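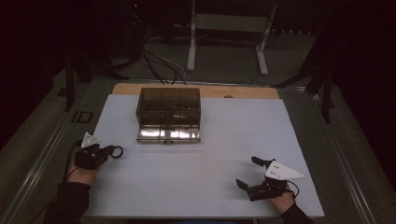
A tinted divided box on a pale work surface.

Small clear boxes for a desk or workbench: choosing, washing and keeping them in order

Smoke-tinted boxes have been easy to find for a few years now, and they do a decent job of hiding a mess. They also show every fingerprint and pick up fine scratches if you clean them the wrong way. These tips cover divided boxes, small drawer boxes and the surface you keep them on.

Before you buy

Measure the things that will go in, then measure the spot where the box will stand. People usually do the second and skip the first. A pen needs a compartment deeper than half its length or it tips the box when you pull it out. Scissors need more width at the top than you would think.

For drawer boxes, leave enough room in front for the drawer to come all the way out. If the box will be pushed back against a wall or a rail, check that you can still get a hand on the pull.

Tinted plastic makes the inside dim. That is fine for pens, tape and chargers. It is a nuisance for small screws or beads, where you want to see the color and size without picking things up. For those, buy clear, or put a strip of white card in the bottom of each section. Cut the card a little narrow so you can lift it out with a fingernail.

Washing

Blow or rinse the dust off first. Dry dust under a cloth is what makes the hazy patches on the front of most old boxes.

Use lukewarm water and a drop of dish soap. No window spray with ammonia, no rubbing alcohol, no scouring powder. Acrylic can craze after contact with some cleaners, and the fine cracks do not polish out. If you do not know what plastic you have, treat it as acrylic.

For the corners beside the dividers, wrap a damp microfiber cloth over the handle end of a wooden spoon or use a soft paintbrush. Cotton swabs leave fuzz.

Let the box drain upside down on a towel, then dry the outside by hand. Air drying alone leaves spots, and they show up badly on a shiny front panel under an overhead light.

Sticky residue from price labels comes off with a little cooking oil left on for 20 minutes. Wash the oil off with soap afterward.

The surface underneath

A white board or tabletop makes a good base for sorting because small parts are easy to find on it. It also shows gray marks. Wipe it with a damp cloth before you set anything back down, and go over it again with a dry one. Grit caught under a box will scratch the board each time the box is moved. 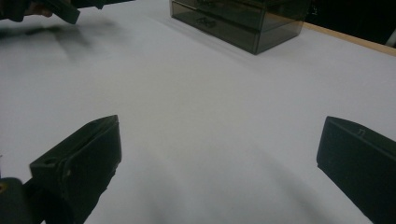
A reader in Stamville wrote in to disagree with the usual advice about felt pads. The ones on her drawer box collected crumbs and started to peel by August, and she went back to nothing at all, just a wipe underneath every Sunday. She also said that a drawer box with something heavy in the bottom hardly moves, so there was less scratching to prevent in the first place.

That works if you keep up with the wiping. If you would rather use pads, get the thin clear bumpers sold for cabinet doors. They grip better than felt and can be washed in place. Put one at each corner, set in a little from the edge.

Filling the sections

Put the things you use every day toward the front and let the tall items stand at the back. Leave one section empty – it will fill up by itself, and you can sort it out at the end of the month.

Keep batteries in their own section with the ends covered. Loose coins and paper clips do not belong in with them.

Rubber bands and erasers can react with some plastics and leave a dull, tacky mark if they sit for a year or two. Keep those in a small paper envelope or a tin.

Labels

Paper tape is easier to change than printed labels and comes away clean if you replace it now and then. On smoky plastic, dark ink on white tape reads best. Stick it on the outside, low down, where fingers do not rub it.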